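Marble-look counters: would you do them again?
Forum index > Kitchens > Counters and tabletops
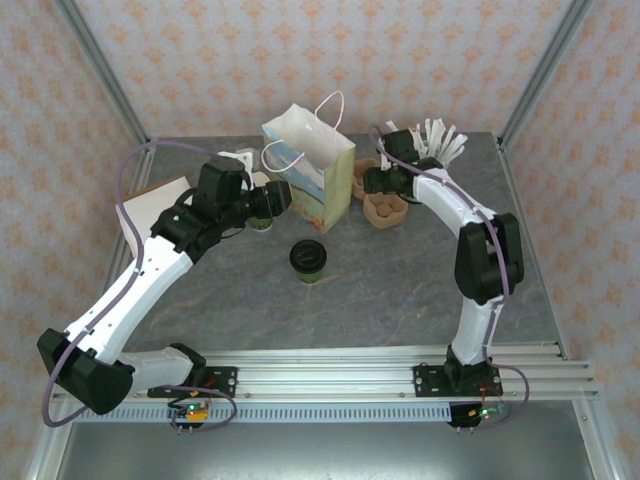
Post 1
dirnis_dan
Posted 7:14 am

Okay, I am officially obsessed with marble patterns and I need people to either talk me into it or talk me down. We're redoing the kitchen in March, the old butcher block is going, and I keep coming back to gray with veining. My wife wanted plain white until I dragged her to the showroom in Udby and she stood there petting a gray slab for ten minutes, so I think I'm winning!

Real marble is out. The quote was more than the stove and fridge put together. So it's laminate, quartz or porcelain, and I'd love to hear from anyone who has lived with a patterned one for a few years. Does the pattern get tiring? Does it hide crumbs or just make you miss them?

Post 2
LwaziV

Laminate here, gray marble pattern, going on six years and I still like walking in and seeing it in the morning. It hides crumbs so well that I wipe by feel now. Coffee rings too. The seam next to the sink is the only part I'd change, it swelled a little the second winter. Get the installer to seal that cut edge properly before the sink drops in and stand there while he does it.

Lwazi Venter

Post 3
oldgrout71

I'll be the grump. Printed marble bugs me. Once you spot where the pattern repeats you will see it every single day for the rest of your life. My sister's has the same little lightning bolt three times along one wall. If you want gray, get a solid gray and spend what's left on a good faucet.

Post 4
dirnis_dan

oldgrout71, oh no, the lightning bolt. Now I'm going to be in the showroom on my hands and knees hunting for repeats. Is that a cheap laminate thing or do they all do it?

Post 5
shota_n

They all repeat eventually, but the length of the repeat varies a lot. Ask to see a full sheet, never the little square sample. I did ours in porcelain from the Flirance range and ran it up the wall as a backsplash, and I love it so much I take guests over to look at it before they have their coats off. My run is 168 inches and I can't find a repeat, though I admit I stopped looking once it was paid for.

One warning on porcelain: it is loud. Every mug goes down with a clack. Put felt under anything that lives on the counter.

Shota Nagano

Post 6
oldgrout71

Loud AND it chips at the edge if you catch it with a cast iron pan. Ask me how I know.

Post 7
shota_n

Depends on the edge! A square edge, sure. Ours has a small rounded one and it has survived two teenagers and a Dutch oven. I don't think it's fair to write off the whole material over that.

Post 8
LwaziV

With shota on this one, my neighbor has porcelain and it still looks brand new. I'd just never pay for it in a rental.

Dan, have you checked the lighting yet? Gray goes blue under cool bulbs. Ours looked like a dentist's office until we swapped to warm ones, and then wow, totally different room. Take a sample home and leave it out all day and all evening.

Post 9
dirnis_dan

Samples are coming home this weekend! I've got two laminates and a quartz called Ndlovu Mist, which is softer than the others, more like fog than veins. The quartz would add 514 to the bill over the better laminate. My wife has already moved the toaster to make room for them.

Post 10
oldgrout71

Fine, the foggy one I could live with. No lightning bolts in fog. Ask what they charge for the sink cutout though, mine was extra and I only found out on the invoice.

Post 11
dirnis_dan

Good call, just phoned and the cutout is included. Will report back once we've spilled some coffee on all three.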